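**Ticket: sock pairing, gripper misses thin fabric**
Opened 2025-06-03 by Nour Kanaan, Irside bench

Thick socks are going brilliantly! Thin ones slip out on the lift – 5 drops in 20 tries.

- **Rawan Harb:** Slowed the close and lowered the approach. Down to 2 drops in 20, so I really think laundry is within reach.
- **Nour:** Lovely. Tea towels next? Folding is still miles off, but picking up is half the job.
- **Rawan Harb:** Wrist view with the fingers empty and a narrow gap between them. Everything behind is a pale blur, so please check focus before the towel run.

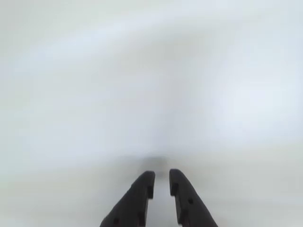
## Next

Shaimaa to refocus, then repeat with thin socks.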